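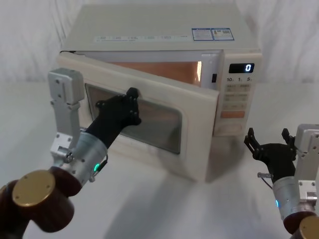 Re: [jalali-equip] Second-half purchases, please be brief

From: Hamidreza Ranjbar
To: jalali-equip list
Date: Apr 30, 2021

Hamidreza Mirzaei wrote:

> All,
>
> Orkinport wants the second-half equipment list from the Jalali bench
> before they close the books on this round. What I have so far:
>
> - Galetti service contract for both arms
> - one more set of hands, whichever kind you people agree on
> - fingertip pads, 100 of them
> - "microwave (x?)", with no price and a question mark
>
> Could someone explain the last line? Purchasing has already asked me
> whether it belongs under catering. Also, do we really need the hands
> this year, or could they wait until December?
>
> H. Mirzaei

Hamidreza (the other one),

Please don't let it go under catering. Catering will buy us a very nice one with a pull handle, and then we'll have two machines and one task neither of them fits.

Taking your list out of order.

The microwaves. The line should read x2, and the question mark was mine. I wanted to see if anybody reads these. We need spares of the model on the bench, the same model, bought together, before the store replaces it with something that has a knob. The arms spend their working day pushing on that door, and I wouldn't care to guess how long a hinge meant for leftovers puts up with it. A second unit lets us carry on the same afternoon. A third lets me stop worrying about the second.

I put $532 against this line. That covers both ovens, delivery, and a new cloth for the table and backdrop. Purchasing may have views about the cloth. The present one creases, the creases throw shadows, and I've run out of people willing to iron for science.
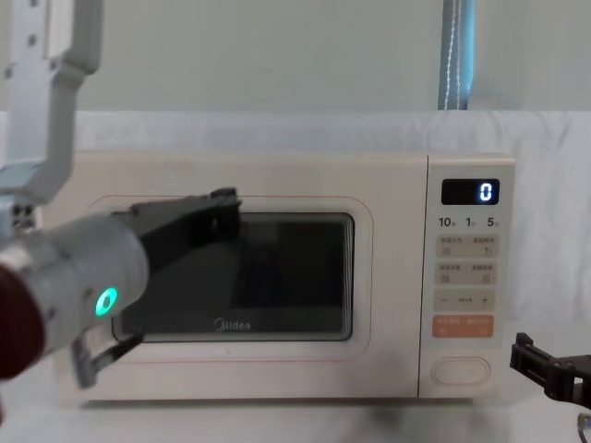 The hands are the line I'd fight for, and December is too late. Cesari quotes 60 working days from order to delivery, and if we order in December we'll be unpacking them in spring and explaining to Orkinport why the door work slipped. I'd get hands that suit pushing as well as gripping. On this oven the release is an oval button down near the bottom of the panel, recessed, so whatever we buy has to fit a fingertip into a shallow dip without leaning on the big orange button above it. Please put that in the spec in those words. Last time the spec said "dexterous" and we got a lovely brochure.

Fingertip pads: 100 is generous. Make it 20, and move the difference to cables. I know pads are cheap and look good on a spreadsheet. Cables are dull and go first.

The Galetti contract: yes, but read the page on "misuse." Their sales contact told me kitchen appliances are fine. The contract seems to have been written by a different person, possibly one who had met us. I'd like the sales version in writing before anyone signs.

Things I have left off, in case someone on the list feels like being brave:

- A taller table. The one we have is fine once you've accepted it.
- A second bench for dishwashers. Ask me again when we've finished with a door that weighs almost nothing.
- Food. The display says 0 and I'm happy for it to stay there.

If the total has to come down, cut the pads to nothing and delay one of the two ovens. Don't touch the hands. If it has to come down further than that, tell me the figure first and I'll come over with the quotes, so we can be disappointed in the same room.

And could we agree on initials in the subject line? Orkinport sent me your travel claim again. I approved of the hotel.

H. Ranjbar

--
jalali-equip mailing list
To leave the list, write to the list owner, who is also me.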